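14th January
Posted by Deisy Espinoza

Tarp angles for the Year 3 shelter sessions

The spring timetable puts Year 3 in Urnham wood every Thursday afternoon until the Easter break, and the first two sessions are on shelters. I have changed the method from last year, so this post sets out the new one for the other leaders at Tisasham and for anyone else who runs a similar block.

Last year we used a ridge line at adult chest height with the tarp hung evenly on both sides. This gives a roomy shelter, but the sides are steep and short, and the wind in that part of the wood comes up the slope from the stream. The lower edge lifted on most of the shelters. The children spent the session re-pegging and had little time left for anything else.

The new set-up is a lean-to. The ridge line goes at the height of a child's shoulder, between two trees no more than 3 metres apart. One edge of the tarp is fixed along the line and the opposite edge is pegged to the ground on the stream side. The open side faces the path, which also means I can see into every shelter from where I stand.

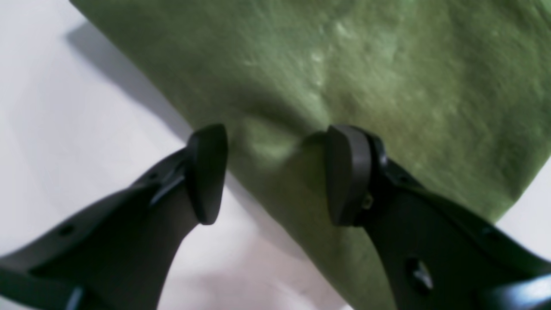 For the ridge line I use a timber hitch at one end and a round turn with two half hitches at the other. Year 3 can manage the second of these after one demonstration. The timber hitch takes longer, and I tie it myself for any group that is still struggling after ten minutes. A tensioning knot would be better in theory. I tried teaching one in June and most of the class ended up with something that could only be undone with a knife.

Pegs go in at an angle, head leaning away from the tarp. The soil near the path is compacted and takes a short peg. Further in it is leaf mould over soft clay and a short peg pulls straight out, so take the long ones from the blue crate. Mallets stay with an adult and are signed out singly.

On cord: I cut guy lines to 600 mm for the corners and seal the ends beforehand. Longer lines get walked into. The ridge lines are left at full length and the spare is coiled and hung on the tree, off the ground.

The check at the end is the same as before. Each group pours one watering can of stream water over the roof while the others watch where it runs. If it pools, they find the slack corner and move one peg, then pour again. Moving more than one peg at a time makes it hard for them to see which change did the work.

Everything is packed in the reverse order, pegs first into the tin, then cord, then tarps folded with the muddy side inwards. Wet tarps go over the rail in the Illisside store and are put away on Friday morning.

Session two adds natural materials over the same frame. I will write that up once I have run it with both classes.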